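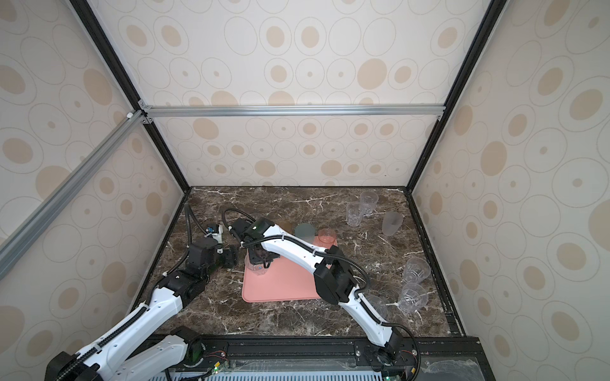

Budget thread! Imad Azar wants my equipment list by May and I've been putting it off for weeks, so I'm doing it out loud.

Two arms on one rail was the right call. I'd buy a pair again before I'd buy one fancier arm, and the Lernach quote for a single came in $2,000 over what we have anyway.

Stuff I forgot to budget for last time: cables, brackets, spare gripper fingers. That was $1,000 right there (ouch).

Vokent says 14 weeks on delivery. Drudora says 3, but you pay up front and shipping's extra. Leaning Drudora, if I can get them to throw in spare fingers!

Cups are cheap, at least. I grab a sleeve of the clear ones whenever I'm at the store and don't even put it on the sheet.

If you've ordered from Moschos, how's their support? Replies open.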